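Local History and Place Guide Writers Wanted: River Towns and Old Harbors

Kļaviņa is a small publisher of town guides and local history pages. We are looking for two writers who will work with us on a new series on river towns and their ports. The work begins in January and can be done from home, but each writer must be able to travel to the towns that he or she describes.

About the series

The series has the name Grastel and it will contain 42 short guides. Every guide presents one town which stands on a river or near the mouth of a river. We want the reader to learn where the town lies, how old it is, where its name comes from, what the people there have lived from, and what a visitor can find today. Many of these towns had a busy quay in the center, and later the ships moved to a deeper place farther down the river. We are very interested in such changes, and also in what has happened with the old warehouses, the customs houses and the streets behind them.

The first guide is already written. It is about Ornent, a town with a narrow old harbor, two bridges and a market that was moved three times. Its author, Rattana Intarasuk, spent several weeks in the town archive and spoke with former dock workers and their families. Candidates who pass the first selection will receive her text to read, so that they understand the level of detail we expect.

What you will do

You will write guides of three to five chapters each, following a plan that you agree on with the series editor, Urmas Zariņš. You will check dates, names and distances in at least two sources. You will visit the town at least once, walk the places you write about, and make notes on how to reach them on foot or by public transportation. You will also prepare a short list of old and present place names with their spellings, as this is where our readers find the most mistakes.

We do not ask for academic articles. The language must be simple and correct. A visitor who has one free afternoon should be able to use the guide, and a person who has lived in the town for all his life should not become angry when he reads it.

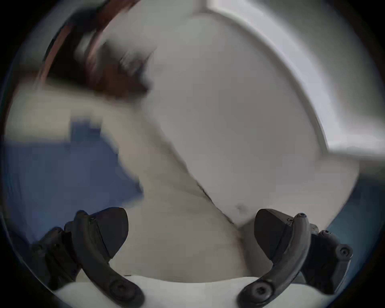
Close view with two black gripper fingers

Who we are looking for

You have written about places before. It can be a book, a newspaper column, a parish history, a website or texts for a museum. You can read old maps, or you are ready to learn. You write in English at a level that needs only light correction. English does not have to be your first language; for most of us in the office it is the second or the third.

Knowledge of one more language used in the Baltic or North Sea region is a big advantage. So is experience with port records, ship lists or census books. A driver's license is useful for the smaller towns, but it is not required.

Please note that we cannot accept texts which were already published somewhere else, even if they were changed afterward.

What we offer

A contract for one year, with the possibility to continue. You are paid for each finished guide, in two parts: the first when the plan is accepted, the second when the final text is accepted. Travel by train or bus and simple lodging are paid by us, after you send the receipts. Your name stands on the title page of the guide. You keep the right to use your own research notes in other work.

We meet in person twice a year for two days. The other meetings are held by telephone or video call, usually in the morning.

Call for local readers

Together with the two writers we are looking for 100 local readers. A local reader lives in one of the towns of the series, or has lived there for a long time. He or she receives the draft of the guide and marks what is wrong, what is missing and what is no longer true. One draft takes an evening or two to read. This is unpaid, but every reader receives three printed copies and is thanked by name in the guide, if he or she wishes.

So far 41 people have registered. We especially miss readers from the smaller towns upriver, and people who remember the quays when they were still used for cargo. Younger readers are also very welcome, for example students who know the buses, the paths and the places to eat.

How to apply

Writers should send the following:

A letter of one page, in which you tell us which river town you would like to write about and why
A list of what you have published, with links if there are any
A sample of two pages about a street, square, bridge or harbor that you know well
The names of two persons whom we may ask about your work

Local readers need to send only their name, the name of the town and a few sentences on how they know it.

Applications from writers go to Mercy Mwaipopo, and messages from local readers go to Majdi Dabbas. Both can be reached through the contact form on our page; please choose "Grastel series" as the subject. If you prefer to send your papers by regular mail, write to the office address and put the same words on the envelope. We cannot return printed samples.

The last day for writers to apply is November 25, 2018. Local readers can register also after this day, until the list is full. All writers will receive an answer, also those who are not chosen. Candidates on the short list will be invited to a talk with Urmas Zariņš and our publisher, Deividas Vītola, and will be asked to comment on one chapter of the Ornent guide.

Questions about payment and contracts should be sent to Mercy Mwaipopo before you apply.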